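Open Day Review: The Two-Armed Robot at Rokthorpe

I went to the Rokthorpe open day with pretty low expectations. I've seen plenty of robot demos where an arm waves at you, picks up a foam cube and then somebody dims the lights for a video. Saturday was much better than that, and I'd happily go again.

The robot is called Florneck, and it has two arms with real, five-minutes-of-staring-at-them hands. Kirstin MacBrayne ran our session and let us stand close enough to hear the finger joints, a soft ticking sound I got oddly fond of. She took questions the whole way through, even from the boy next to me who wanted to know if it could do a cartwheel (no).

What I liked most was the pace. It's slow! A hand closes, stops, shifts a little, closes again – and you start holding your breath for it. The job was bottle handling, and the tricky part is that both hands have to agree on where the thing is. Kirstin said the team had made 109 attempts at this one routine in the week before, and that they still change the grip most mornings. I loved hearing that. She also showed us a failed run on a laptop without being asked.

Now the gripes. The session was sold as 2 hours and a good chunk of that was waiting in the hallway. Signs from the parking lot were poor, and the talk on Kornudis, their planning software, went over my head by the second slide. Bring a snack, too, as the coffee stand only took cash.
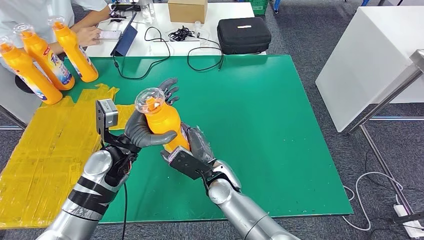
Rokthorpe Open Days | Hepburn Handling Team

Both hands are on one of the orange bottles, tilted over the green mat, with three more standing by. I could have watched this part all afternoon. The clear caps and rounded bottoms make them an awkward thing to hold, even for me, and I have thumbs I've been practicing with for years.

Would I recommend it? Yes, very much, for adults and for patient kids of ten or so. Groups are small, so book early. The next open day is in June, and Kirstin hopes to have the cap-opening routine ready by then. I've already put my name down for 2 places.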